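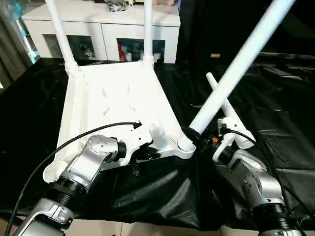
March
Notes by Atieno Kashindye
Local History for Walkers, session 6: reading an old market town on foot

I promised I'd type up what we covered, plus the bits I rushed because I'd spent too long on toll houses (sorry, I do love a toll house!). We're using Jerska all the way through, so keep the sketch map from last time handy.

Start at the river. People always want to start in the square because it's pretty and there's coffee, but the crossing came first and the town grew up the hill from it. Stand on the bridge with your back to the mill and look at how the street bends. It follows the old cattle road, and the cattle took the easy slope. The straight road to the left is much later, put in when the coach service began running to Arska.

Next, plots. Jerska's burgage plots are long and thin, with the narrow end on the street. A standard one here was 32 feet wide, and you can still pick that width out in the shopfronts on the north side. Where you find a wide building, you're usually looking at two plots bought up and knocked together - the old Skekus inn is the best case, and the join shows in the roofline if you cross over and look up. Mind the bus.

Now the market itself. The charter allowed 12 market days a year, one a month, and the town was quarrelling with its neighbours over it almost at once. Set reading is Ansel Whitfield's pamphlet on the market disputes, all 60 pages of it, though chapter two will do if you're pushed. He's very good on stallholders and a bit sniffy about everyone else. I don't agree with him about the date of the covered hall, and I'd like to hear what you think once you've seen the timbers.

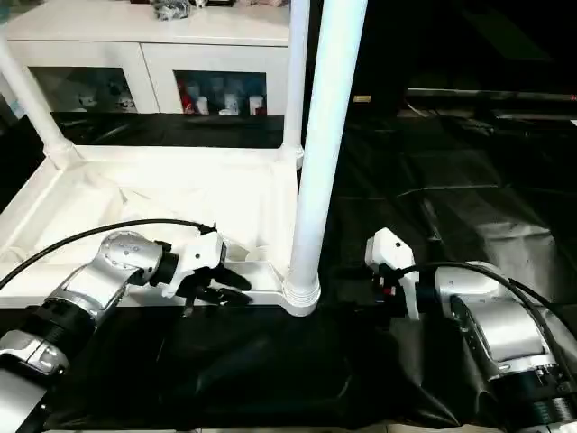 Back to the covered hall, then. Whitfield puts it before the fire and I'd put it after, mostly on account of the brick footings, which match the rebuilt houses in Yazıcı Lane. He says the footings were a repair. Could be! Have a look at the north-east post and make up your own mind. Bring a torch, it's gloomy under there even at midday.

The lane, by the way, is named after a family of cloth merchants who settled at the top end and paid for the pump. Older maps spell it at least three ways, so try them all when you're searching the index.

For next time, pick one building between the bridge and the church and write me a page on it. I want plot width, what the back looks like from the alley (the backs are nearly always older than the fronts), and one thing you couldn't explain. We meet at the mill end of the bridge at ten in the morning. Sensible shoes please - the alley is cobbled and steep.

Questions about the walk: leave a note at the course desk | © Atieno Kashindye | Back to top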